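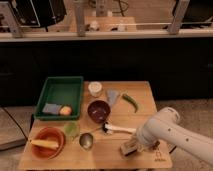
Daltdale Hand-Me-Down Recipes, README

Hi! I've been typing up old recipe cards since February and this folder is what I have so far: 154 recipes, all from kitchens in and near Daltdale, all in one plain text file plus a spreadsheet that says where each one came from. Take whatever you like.

Last updated 21/08/2018

What's in the folder

recipes.txt is the big one. Every recipe starts with its title in capitals, then the ingredients, then the method, then a blank line and four dashes. I tried fancier ways of doing it and kept messing them up, so dashes it is.

sources.csv has one row per recipe: title, who gave me the card, the decade if they knew it, and a notes column where I ramble.

units.txt is my cheat sheet for old measurements. A "teacup" in these cards is smaller than a cup (I settled on three quarters), and a "slow oven" is 300 Fahrenheit unless the card says otherwise. If you disagree with me about the teacup, change it on your own copy, the original word is always left in brackets so you can find it.

scans/ holds pictures of the cards themselves, for the ones where people said yes to that. File names match the titles, with underscores.

Where they came from

The largest pile is Laimutė Navickas's. She lent me two shoeboxes and a biscuit tin, and she sat with me for a good many afternoons reading out the handwriting I couldn't make sense of. The potato dishes are nearly all hers, and so is the beet soup, which I've now made more times than I want to admit. Indrek Strazds gave me the bread and the pickles. His rye recipe is spread over 4 cards and one of them contradicts the others on how long to proof it, so I typed all of them in and left it for you to sort out!

The rest came in ones and twos from people who heard I was doing this.

How I typed them

I kept the wording as close to the card as I could. Spelling mistakes in ingredients are fixed (you'd never find "cinammon" in a search otherwise) but the methods are left alone, so if a card says "bake until it looks right" then that's what you get. Anything I added is in square brackets. Anything I couldn't read is a question mark in square brackets, and there are still 15 of those, mostly in the preserves.

Cards in other languages I typed as written and put an English version right underneath. My translations are okay for food words and pretty shaky for everything else.

Known problems

The plum cake is in there twice under two titles. I know. They have different amounts of butter and I can't decide if that makes them different cakes.

Sorting sources.csv by decade puts "before the war" at the bottom. Leave it there or fix it, up to you.

I haven't cooked most of these. The ones I have are marked "made it" in the notes column, sometimes with what I'd change next time. Please don't use the canning recipes as they stand, they're old and the times are too short by today's rules. Look up a current guide and go by that.

Using and sharing

Copy it, print it, cook from it, put it in your own cookbook. If you reprint a recipe with a name on it, please keep the name. The scans are for looking at only, so don't repost those without asking me first.

Got a card to add, or can you read one of my question marks? Open an issue and paste in what you've got. I check on Sundays, usually with something in the oven.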